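**Dried plant on the long table: cut it back or throw it out?**

**Ovance** – 16:09

Hello all. I am clearing my long white table this month and I stopped at the plant. I would like opinions before I decide.

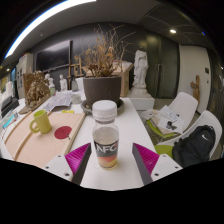
*The patient, behind the NFC juice bottle. Big dark pot with saucer.*

The leaves at the soil are brown and curled, and the twigs are thin and have nothing on them. It was a gift, so I don't know the name. I watered it every 2 weeks through the winter, maybe this was wrong. The pot alone cost me 94, so the pot stays in any case.

**Potus** – 16:31

Scratch a twig with your nail. Green under the skin means it lives. If it is brown all the way down, let it go.

**Sokol** – 16:40

I don't agree with scratching only one twig. My fig was dry on top and came back from the root. Cut everything to the height of two fingers, put it near a window and wait until May.

**Potus** – 16:52

A fig is a fig. With leaves like these at the base I would not give it a whole spring. You will just be looking at a pot of sticks.

**Seleo** – 17:15

Sorry, but I look more at the rest of the table. The wrinkled papers behind the wooden board, do you need them? And I would keep the two white figurines and the golden-brown sculpture together on a shelf. Then the mug and the board have their own place.

**Ovance** – 17:38

The papers are from wrapping, I keep them for moving the figurines. The sculpture stays where it is, I like to see it when I sit down. The mug can go to the kitchen, I agree.

I scratched three twigs now. Two are brown and one is a little green near the soil – or I want it to be green.

**Sokol** – 17:44

Green is green. Cut it!

**Potus** – 18:02

Fine, but take it out of the pot first and check the roots. If they are soft and smell bad, don't use this soil again.

**Ovance** – 18:20

I will do it tomorrow on the balcony and write what I found.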